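Serial Fiction and Reader Comments: A Small Study of One Online Story
Project report, Publishing and Media course

1. What the project was for

Our group wanted to find out how readers respond to a romance novel when it is posted chapter by chapter before it comes out as a book. We picked Jirnelwood, a small-town romance posted on the reading site Lilik. The story follows Melis, who comes home to run her aunt's bakery, and Lutis, who owns the building and wants to sell it. The author, Halyna Kushnir, gave us permission to use the public comments and answered our questions by email.

The question we started with was simple: do readers comment more on chapters that end on a cliffhanger? We later added a second one, on whether comments changed anything in the finished book.

2. What we collected

The online version had 90 chapters. We copied every public comment into a spreadsheet, 1,612 in all, and left out the author's own replies. Each comment was given one label: plot, character, style, typo or general praise. Two of us labeled each comment separately and then compared. Where we disagreed, the third member decided. Labeling took much longer than planned, mostly due to comments that fit more than one label. "I love Lutis but why is he selling" is both plot and character – we put it under plot.

We also marked each chapter as a cliffhanger or not. This was harder than it sounds. Chapter 14 ends with Melis reading a letter, but the reader already knows what is in it. We marked it as no.

3. Results on chapter endings

Cliffhanger chapters did get more comments, but the comments were short. Most of them asked for the next chapter. The longest comments were on quiet chapters, where Melis and Lutis talk in the kitchen after closing. The chapter with the most comments of all, 103, was the breakfast chapter. It has no cliffhanger and almost no plot. The two leads eat together for the first time and he tells her about his brother.

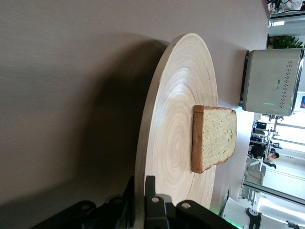 I would have read ten more chapters of the two of them talking, wrote Oriel, and I don't care if the bakery gets sold or not. Several readers answered that they did care about the bakery, and the thread went on from there into whether Lutis had been honest with her up to that point.

We had not expected this. Our first draft of the report said that suspense drives comments, and we had to rewrite that section.

4. Changes in the finished book

We compared the online version with the book for the first ten chapters only. Typos pointed out by readers were all fixed. One scene at the train station was cut, and readers had complained that it was slow. Kushnir told us she had planned to cut it anyway, so we can't count it as a result of the comments. She did say that she made the brother's part bigger after seeing how many people asked about him.

5. Problems

The site sorts comments by likes and we forgot to switch this off at first, so part of the spreadsheet had to be done again. Deleted comments could not be recovered. People who read without commenting are not in our data at all – that is probably most of the readers.

We also looked at only one story. A mystery or a fantasy series might give a different picture, and a group with more time could compare two or three of them on the same site.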